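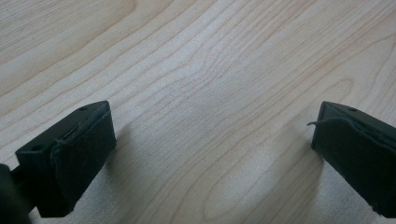 Fig. 1. Grain of a pale wood tabletop, with nested arches near the middle.

Household Materials, Unit 4: The table and the small jar
Handout for the evening course, Skurnidia Learning Center
Mar 30, 2020

4.1 Reading a wood surface

When a log is cut lengthwise, the yearly rings appear on the board as lines. Where the cut goes near the outside of the log, the lines bend into long arches, one inside another. In English this figure is called "cathedral". Where the cut crosses the rings more steeply, the lines are almost straight and stay parallel.

A printed surface can show the same figure, so the pattern alone does not tell you if the table is solid. Look at the edge of the board, and look for a place where the pattern repeats. With printed sheets from Novine the repeat comes after 60 cm.

For care, both kinds are treated the same:
Wipe along the grain with a damp cloth, then with a dry one.
Do not use scouring powder. A matte finish becomes shiny in spots and it can not be repaired at home.
Sanding paper of grit 100 is only for solid wood, never for a printed surface.

4.2 Small jars with a hinged lid

The second exercise is done at the table. We use a small jar of dry seasoning, because the lid is a good example of a "living hinge" — a thin strip of plastic that bends many times without breaking.
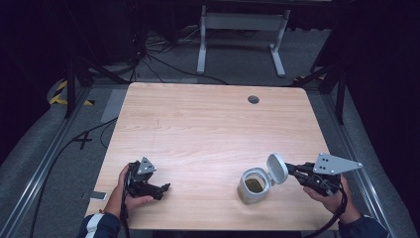
Open the lid until it stands upright and keep the jar standing on the table while you look inside. The wall of such a jar lets some light through, so the level can be checked also from the side. Compare the two readings and write them in your table.

Then answer in your notebook:
Is there powder left in the hinge or under the rim?
Does the lid stay open alone, or does it fall back?
How many grams are inside, if the full jar holds 16 g?

The hinge on the Skiltov sample jar was tested in our course for 300 openings. It became white at the fold, but it did not break.

For next time: read the Lau leaflet on plastic closures, pages 1 to 3, and bring one jar from home. Glass jars we will study in May.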